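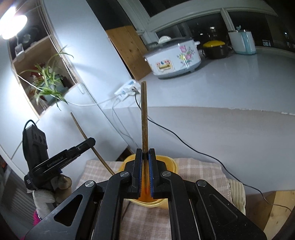
Page 2

February, 6:40 a.m. Read the revised guarantee terms before breakfast. The Fashola facility stays at 1190 million, but the draw conditions in annex B have changed again. A member bank can now be recapitalized directly only if its core ratio was below the floor on the date of application. The older text said "at any time after the reference date." With that phrase gone, losses booked before the fund existed drop out, and our delegation has spent most of a year arguing that they should stay in.

Called Binta Adebisi at the Plollthorpe office. She had the same reading and had already marked the paragraph. Her view is that the legal service made the edit for consistency with annex D and did not mean to settle the question. I am less sure. Annex D was drafted second, and by the same people.

9:15. Working group. Item one was the burden-sharing scale. Jernen wants the national contribution set at a fixed share of the shortfall. We want it to step down with the age of the loan. I tabled the table we ran last night: 3463 loan files, sorted by year of origin, with roughly half of the impaired value in the oldest band. The chair took it as a room document — no number, so it will not be in the minutes unless someone asks. I asked.

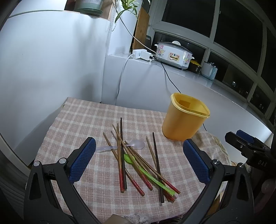 Item two was the ministerial statement. The draft says leaders "recall" the earlier commitment. We proposed "reaffirm." Jernen offered "take note of," a step down from both. Left in brackets.

Item three, the Plandomus bank, was deferred. Its request is for 400 million and the audit is still open.

4:30 p.m. Wrote the reporting cable. Kept it to one page and put the annex B change in the first paragraph. Recommended that the minister raise it by letter before the next round, citing the summer text by line, and that we hold our reserve on the scale until there is a reply.

Binta sent her markup at 7:00. Two of her points are better than mine — the cross-reference in article 9 is wrong, and the sunset clause runs from signature where it should run from entry into force. Will merge them tomorrow.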